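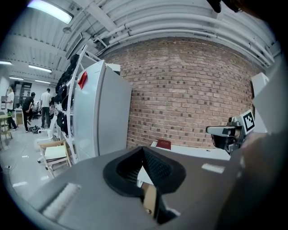 The case against the spare room fridge is usually made on cost. It is a reasonable case, but it misses the larger charge, which is floor area. A tall refrigerator occupies its own footprint, the swing of its door, and a standing space in front of the open door for the person using it. Taken together these come to more than double the footprint of the cabinet. In a shared workroom with one usable wall, that is the best space in the building given over to milk and sandwiches.

I have kept a plan of our room at Dalach for several years, redrawn whenever something large arrives. The room is brick on the long side, with a pale floor and more furniture than it was laid out for. It serves as a workroom, a meeting room and, since the Rondik tenancy ended and we lost the kitchen, a place to eat. My argument is that rooms of this kind fail through their furniture long before they fail through their size, and that the usual remedy, which is to buy storage, makes matters worse.

Consider the top of the fridge. Any flat surface above eye level will acquire a box. The box is put there because the surface is free, and it stays there because its contents can't be seen and so can't be missed. I regard a box on a fridge as a decision deferred. The correct procedure is to take it down, open it, and either give the contents a shelf at working height or dispose of them. Labelling the box is a poor third option. A labelled box on top of a fridge will be there in 2 years, with the label facing the wall.

The open metal rack is a better piece of equipment than it is given credit for. Dark garments or bags on a white rail can be seen from across a room, they dry if they need to, and an overloaded rail looks overloaded. A closed cupboard conceals the same overload until the door stops shutting. The objection to racks is that they look untidy. They do, and I would keep them for that reason. Untidiness that can be seen gets dealt with.

Chairs are where I part company with most of my colleagues. The prevailing view is that a shared room should have one pattern of chair, bought together, so that they stack. Ours are mixed: a wooden folding one with a pale seat, a white plastic one, and others acquired when offices closed. The mixture is defensible. A folding chair is extra capacity and should be folded when not in use. A rigid chair is permanent capacity and should have a fixed position on the plan. Trouble begins when a folding chair is left open for so long that it is treated as rigid. It then has the footprint of a proper chair and the comfort of a folding one. If it has been open for a month, either admit that you need another rigid chair or fold it.

The floor deserves more attention than it gets. A thin cable laid across a walking route is a minor trip hazard and a major constraint, since every later item is placed to avoid it. I have seen a table held 500 mm off a wall, year after year, on account of a lead that could have been run along the skirting. The table was at the Paiva building and the lead, when traced, fed a lamp that had been removed. Scraps of tape and paper are a lesser matter, but they should be lifted weekly. Tape left down much longer takes the surface of the floor with it, and old marks for furniture positions are worse than no marks if the positions have since changed.

Tables against walls collect books. I used to clear them. I now think a single book or folder at the back of a table, against the brick, is harmless, and that the energy is better spent on the front 60 cm, where work is done. The back of a deep table is a shelf whether one approves or not. What should be resisted is the tall flat item propped upright behind it. Panels, boards and flattened boxes are stored on edge because they take up so little room that way, and each one makes it slightly easier to add the next. Once there are several, the table can't be moved without moving them first, and so the table isn't moved, and the wall behind it isn't cleaned.

My proposal is modest. Draw the room to scale in August, when it is quiet. Draw the doors open, the fridge door included, and the chairs pulled out. Shade every route that a person has to walk. Anything that stands in the shading must be moved before anything new is bought. We did this from the Hanalari survey drawings, which are accurate enough for the purpose, and the result was that the fridge should go to the far end beside the sink pipework. It has not yet gone. The floor there is uneven and the feet need packing, and I would want the socket tested first.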